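Folding Clothes on the Bed: Household Tips from Merja Lehtinen

I fold all my laundry on the bed, because my table is too small for a shirt with the sleeves open. A bed is wide and soft, but it has also its problems. The cloth sinks a little, and every wrinkle under it comes up into your folding. So before I begin, I pull the cover flat with both hands, from the middle to the sides. I also move my phone far to the side, or it ends up inside a sweater. 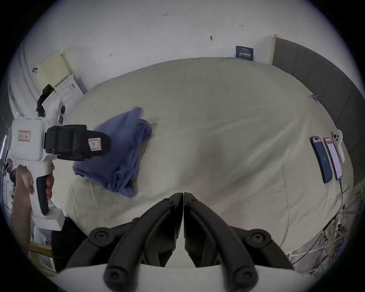

Take one piece at a time. If it comes from the basket as a ball, hold it by two corners and shake it before you lay it down. Cotton likes a strong shake, up to 5 times for a thick one. Knitted things should not be shaken, only spread by hand.

Do the towels first. They are easy, and a folded towel makes a good firm pad when you want to press a collar flat with your palm.
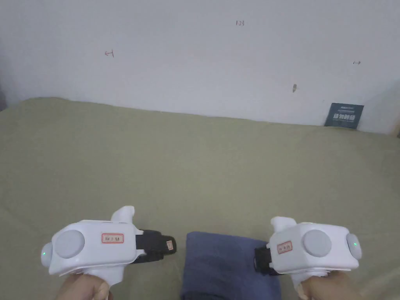 Skistley, February

I had a guest room to prepare this month and I tried a new order for shirts. Buttons closed first, only the top one and the middle one. Then the shirt goes face down, the sleeves go straight back, and the sides come in to make a long strip. Fold the strip in two from the bottom, then once more. For my drawer the finished shirt must be 18 cm wide. Measure your drawer one time and write the number inside it.

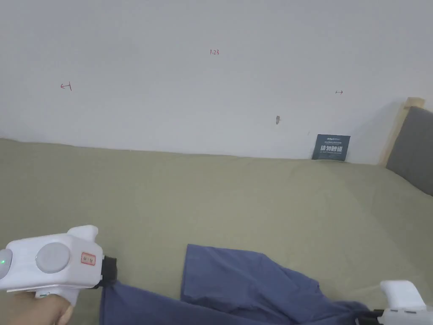

Ilari Lappalainen wrote to me that he never puts the shirt face down. He folds it with the front up, so he can see that the buttons stay in line, and he turns it only at the end. With slippery fabric he finds this much better, and he keeps the shoulders toward the wall so they do not slide off the bed.

I tried his way on a blouse and it is good, but for thick cotton I stay with mine.

If a piece has twisted itself into a rope, do not pull on the middle. Hold one end still and open the other end with small movements, turning against the twist. 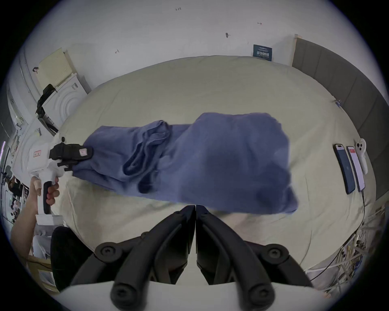 Seams come next. Run your finger along the side seam and bring it straight before the first fold. Clothes that will wait long in a closet I fold loosely, and every second month I open them and fold them in another place, so the line does not stay in the fabric.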